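Waduddale Shared Workshop
Two-hand tabletop rig: pre-power checklist, bay 4
Revised November

Fill in before the arms are enabled. Write a comment for anything not marked OK. Simulation items come first; if one fails, stop there.

SIMULATION

1. Scene file loads with no missing parts. OK
2. Both hands start palm-down with the fingers pointing to the far side of the table. OK
3. Left hand clear of the tray rim. SEE COMMENT
Comment: start pose puts the hand right over the tray. Raise the wrist before the first move. Config line 134, left arm only.
4. Right thumb clear of loose items. SEE COMMENT
Comment: thumb is over the small purple and white object on the trivet. Open the thumb first, then lift.
5. Red box does not block either forearm. OK
Comment: it lies closer to the left hand. Keep left arm moves slow until the box is out of the layout.
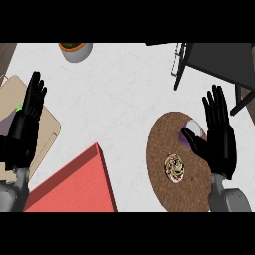
Start pose in the simulator, overhead view. Refer to items 2 to 5.

6. Chair and planter included as collision objects. NOT OK
Comment: the planter is in, the chair is drawn but has no collision shape. Add it before running any reach toward the far side.

BENCH AND POWER

7. Emergency stop within reach of the operator, tested once per session. OK
8. Supply fuse matches the label on the Kazmi board. OK
9. Forearm cables tied back, no pull at full wrist turn. SEE COMMENT
Comment: right side tie has slipped again. Replaced with a wider one from the Munden drawer. Check it next time.
10. Table clamps tight. OK
11. Finger tendons, look for fraying at the knuckle guides. OK
Comment: log shows 1008 cycles on the left hand. Prirkis build notes call for new tendons at 1200, so order a set.

BEFORE ENABLING

Sleeves rolled, lanyards off, one person at the stop button. Speed limit stays at the low setting until item 6 is closed.

Result: simulation runs allowed, near side of the table only. Hardware not cleared. Recheck items 3, 4, 6 and 9 and leave this sheet on the clipboard by the breaker.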